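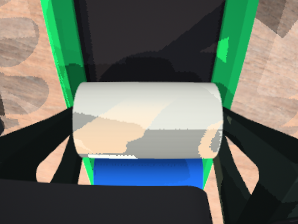 *2 min read · Stub, needs cleanup*

**Cylinder seal (stationery craft)**, also roller stamp or rolling seal. Small solid cylinder with a pattern cut into its curved side. Rolled over ink, then over paper or clay, it leaves a repeating band. Distant descendant of the stone seals of ancient Mesopotamia, which were rolled over wet clay to mark documents, jars and doors. This article covers the modern hobby and small-press kind mostly.

## Origin

Ancient seals: stone, usually small, often drilled lengthwise so they could be worn on a cord. Cut in reverse so the impression reads the right way round. Used for well over two thousand years, alongside stamp seals.

Modern revival much later and patchy. The workshop at Tolta started selling rollers to bookbinders as a sideline. Early ones were plain turned blanks, buyer cut their own pattern. Finished designs came after. Kevser Toprak's pamphlet on border patterns (113 pages, long out of print) is still the one most people learn from, though the chapter on inks is dated.

## Shape and proportion

Length sets the width of the band. Diameter sets how far the pattern runs before it repeats: a bit over three times the diameter. A roller 14 mm across repeats about every 44 mm. Cutters who forget this end up with half a leaf at the join.

Ends are normally eased over a little. A sharp end cuts a line in the clay at each side, which some potters want and most dont.

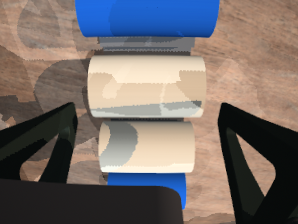 ## Materials

- Stone. Traditional, slow to cut, lasts. Soapstone for beginners, hematite for the stubborn.
- Wood. Close-grained only. Box, pear, maple. Swells if left in water.
- Resin. Cast from a mold, so copies are cheap. The Julter resin blanks are common in schools.
- Fired clay. Easy to make, easy to chip.

Kaster rollers are sold in a set with a handle and a felt pad. Handles are disliked by clay workers, who roll with the flat of the hand.

## Use

Paper: thin even ink, soft backing, one pass. Going back over it doubles the pattern. Clay: leather-hard is too late, sticky is too early. Dust with cornstarch if it grabs. Test on scrap. Up to 125 cm of border can be rolled in a single pass by a practiced hand, but the line tends to drift well before that, so a straightedge is usual.

Cleaning: soft brush, mild soap, dry at once. No wire brushes on resin.

## Collecting

Small market. Salehi rollers, the early hand-signed ones, fetch the most. Unsigned copies are everywhere and the differnce is hard to spot without an impression to compare. Ask for one before buying.
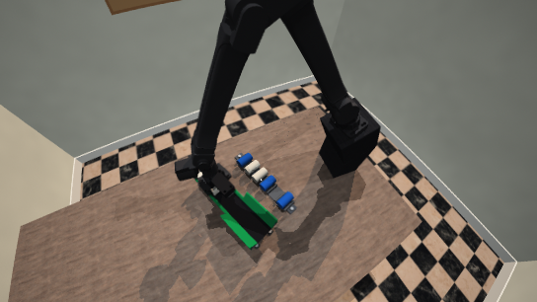 *By Geum-ok Yoon. Last edited 31st January.*

## Disputed points

Whether the Salehi workshop cut its own designs or bought them in. The April catalog lists 2 cutters by initials only, and neither set matches the signatures. Section needs a better source.

Also the name. "Cylinder seal" is objected to by some, as nothing is being sealed. "Roller stamp" is used in most supply lists. Both terms kept here for now.

## See also

- Brayer
- Stamp seal
- Bookbinder's roll
- Slip decoration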